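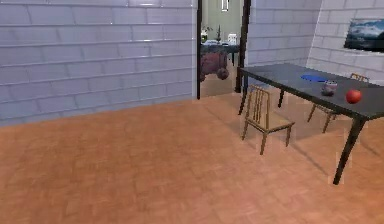

Previous chapter | Contents | Next chapter | Glossary

Chapter 9
Floors and the people who walk on them

9.1 Why we begin with the floor

When students plan a room for the first time, they usually start with the walls. They choose a colour, they think of the windows, and the floor comes at the end, when the money is almost finished. In this chapter we go in the opposite direction. The floor is the only part of a house that the body touches all day long. It carries the furniture, it takes the dirt from the street, and it decides how loud the rooms are.

The chapter needs only a little mathematics. You should already know how to measure an area and how to read a simple plan, as explained in Chapter 4. If you are not sure about the scale of a plan, please go back to that chapter before you do the exercises.

9.2 Two houses

We will use two houses through the whole chapter. The first is in Clarnwood, a small town with wet winters and many old brick houses. It has a ground floor laid on earth, with no cellar below. The second is a flat on the third storey in Trernonero, where the summer is long and dry and the neighbours live close on all sides.

The family in Clarnwood complained that their floor was cold and that the boards near the back door had begun to rise. The family in Trernonero had a different trouble. Their floor was beautiful, but the people living under it heard every chair. Both families asked for "a better floor", and it is clear that they did not mean the same thing. A good part of your work as a planner is to find out what the words of the client mean.

9.3 Wood and water

Wood takes in water from the air and gives it back again. When it takes in water it becomes wider, mostly across the grain and very little along it. A floor of long boards therefore moves mainly in one direction. In a parquet floor the small pieces may be laid in different directions, so the movement is shared out between them, but it does not disappear. For this reason a gap must be left at the walls, and it is hidden by the skirting board. Many floors have been spoiled by a careful worker who found the gap ugly and filled it.

Before laying, the wood should rest in the room where it will be used, with the packets open. In Clarnwood this was not done. The boards were carried in from a dry store in October and fixed on the same afternoon, and by the end of the winter they had nowhere to go but up.

9.4 Sound

Sound passes through a floor in two ways. Voices and music travel first through the air, and then they make the floor shake. Steps, falling objects and moving chairs strike the floor directly. A heavy floor is a good protection against the first kind. Against the second kind it helps more to have something soft, either on top, such as a carpet, or below the finished surface.

In Trernonero the family did not want carpets. The solution was to take up the floor and lay it again over a soft layer, which also had to be turned up a little at the edges, so that the wood did not touch the wall anywhere. The work cost more than the family had hoped. Section 9.7 shows how such a cost can be worked out before the first board is lifted.

9.5 Wear

A floor does not become old everywhere at the same speed. It wears most at doorways, in front of the sink and beside the table. If you visit an old house, look at these places first, as they tell you how the rooms were used. The survey made in the Jatoi district, which we study in 9.6, recorded the state of 1,017 floors, and 41 of them were examined a second time after 13 years. The tables are printed at the end of the chapter.

Words you will need

Grain: the direction in which the fibres of the wood run.
Skirting board: the narrow board fixed to the wall at floor level.
Subfloor: the layer that carries the finished floor.
Impact sound: noise made by something striking the floor.

Before you read further

Choose one room that you know well. Draw its plan at the scale 1:50 and mark the places where people walk most often. Keep the drawing, you will need it for the second exercise in 9.6.

Bedis Educational Books | Contact the publisher | Copyright Bedis, all rights reserved | Back to top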